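4. What the storage studies can and cannot tell us

4.1 The claim

The idea that people throw away food they cannot see has been repeated so often that it is now cited without a source. In its strong form it says that closed kitchen storage causes household food waste, and that replacing it with open shelves or glass fronts would reduce the waste. In its weak form it says only that hidden food is more likely to be forgotten. The weak form may well be true. Most of us have found an old packet of lentils behind something else. The strong form is the one that has made its way into design guides and municipal leaflets, and it asks a good deal more of the evidence.

We go through that evidence in the order in which it appeared. There is less of it than the number of citations suggests. Almost every later paper leans on Meinecke's diary study, on the Haston survey, or on both.

4.2 The diary study

Meinecke asked households to write down every item of food they threw out, along with the place it had been kept. Items from closed cabinets made up a larger share of the discarded dry goods than items from open shelves. This result is quoted everywhere. What is quoted less often is that the participants kept most of their dry goods in closed cabinets to begin with. If the greater part of your food is in a cabinet, the greater part of the food you throw away will come out of one, whatever the doors are made of. Meinecke mentions the problem in a footnote and proposes to correct for it in later work. We have not been able to find that work.

There is a second difficulty, and it concerns the kind of food people keep on view. Open shelves in the diary households held coffee, bread, breakfast cereal and fruit. Closed ones held flour, canned goods, baking supplies and the things bought for a single recipe. Coffee gets used up because people drink it every morning. A jar of tamarind paste does not get used up because most of the households had no second use for it. Put the paste on an open shelf and it would be a visible jar of old tamarind paste. To know whether visibility matters, one would have to move the same foods between the same two places, and the diary study did not do that.

4.3 The Haston survey

Soomro and Harb went about it differently. Their survey reached 300 households in Haston, in 2 waves, the second of them in October. Respondents described their kitchens and estimated what they had wasted in the week before. Households with mostly open storage reported less waste, and the authors conclude that open storage "supports awareness of stock."

Our doubts begin with the word "reported." A person who has paid to have the cabinet doors taken off, and who has perhaps read why this was a good idea, is not a neutral witness on the subject of waste. Neither is a person who is asked about wasted food straight after being asked how tidy the kitchen is, and that was the order of the questions in the first wave. The order was changed for the second. The difference between open and closed kitchens became smaller in the second wave, which the authors put down to the season. That could be right. It could also be the question order, and since both changed at once the data cannot separate them.

Income is the other trouble. Open-storage kitchens in Haston were more common in smaller homes, where one or two people lived and shopped often. Small households that shop often tend to hold less food at any given time, and food that is never bought cannot go off. The survey recorded household size but not shopping frequency. Bevan, in a reply published the following year, pointed out that a single extra question would have settled much of this. We agree, though we would add that Bevan's own analysis of the same data drops every household that skipped a question, and the households that skipped questions were mainly the large ones.

4.4 The Plulent trial

The only study in which anything was deliberately changed is the trial run with users of Plulent, a pantry-tracking app. Piras recruited 100 users and asked half of them to remove the doors from one food cabinet. The other half were asked to change nothing. Discards were logged in the app.

On paper this is much the best design of the three, and we wish it had gone better. By the end, 13 of the participants in the door-removal group had put the doors back. Their reasons are listed in an appendix and make good reading: dust, a dog, a landlord's inspection, a partner who had not been consulted. Piras leaves these people out of the main comparison. That is an understandable decision and also a damaging one. People who put the doors back are likely to be the ones for whom open storage was a nuisance, and possibly those who cared least about the project as a whole. With them gone, the door-removal group is made up of the willing, and it is being compared with a control group that was never put to any such test.

Then there is the matter of logging. Everyone in the trial already used an app to keep track of food. It would be hard to name a group less likely to forget what was in the cabinet. A small effect in such people might hide a large one in the rest of us, or it might be produced by the attention that comes with taking part. The paper argues for the first reading. We see no grounds for choosing between them.

4.5 What counts as closed

Even if the three studies agreed perfectly, it is not obvious that they were looking at the same thing. Meinecke's "closed" meant any storage with a door. Soomro and Harb counted drawers as closed as well, while Piras left drawers out altogether. These are very different ways of keeping food. A deep cabinet at floor level has to be searched on one's knees. A drawer can be pulled out and looked into from above, and a shallow one may show its contents better than a high open shelf does. From the outside the two may be hard to tell apart. A plain dark front with a bar handle, like the one in Figure 2, could belong to either, and a respondent filling in a form has only the words "open" and "closed" to choose from.

Figure 2. Dark brown cabinet or drawer front with a slim metallic bar handle, seen at a steep angle. Computer rendering. 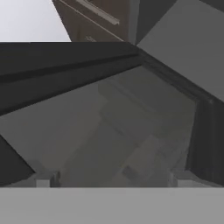

The same goes for depth, height and lighting, none of which was recorded in any of the studies. We suspect that depth matters more than doors. Food at the back of a deep shelf is hidden by the food at the front, with or without a door, and an open shelf two rows deep conceals half of what is on it. Kassab's older work on shop stockrooms found that staff lost track of goods in the rear row even where every shelf was open. Stockrooms are not kitchens, and we would not want to hang much on the comparison. Still, it is odd that a finding so close to the question has never been taken up by anyone writing about kitchens.

There is also the question of what open storage does to the food itself. Oils and ground spices keep badly in the light. Nuts go rancid sooner in a warm, bright spot by the stove. A household that moves everything into view may forget less and spoil more, and a diary that records only "thrown away" will not show which happened. Meinecke did collect reasons for each discard, but they were merged into a single category before publication.

4.6 Where this leaves the advice

None of this shows that the strong claim is false. A household that finds open shelves helpful should keep them, and we have no wish to talk anyone back into cabinet doors. Our complaint is with advice given to everyone. The Zoraletti kitchen planning guide, for instance, tells readers that open shelving "cuts waste," with no reference and no mention of household size. A guide from a firm that sells open shelving might be forgiven for its enthusiasm. It is harder to excuse the review articles that cite the guide as though it were a finding – we counted the guide among the sources of several, always next to Meinecke and never with a comment.

A better study would not be difficult to describe. It would keep the same foods in the same quantities and vary only where they were put. It would record depth and height along with doors, weigh what was discarded instead of asking for estimates, and keep every household in the comparison to which it was first assigned, including those that gave up. It would also need to run long enough for canned and dried goods to reach their dates, and that is probably why it has not been done. A few weeks of observation can say something about bread and lettuce. Bread and lettuce, however, are seldom kept in the cabinets that the whole argument is about.

In the next section we turn to date labels, where the samples are larger and the disagreements are mostly about wording.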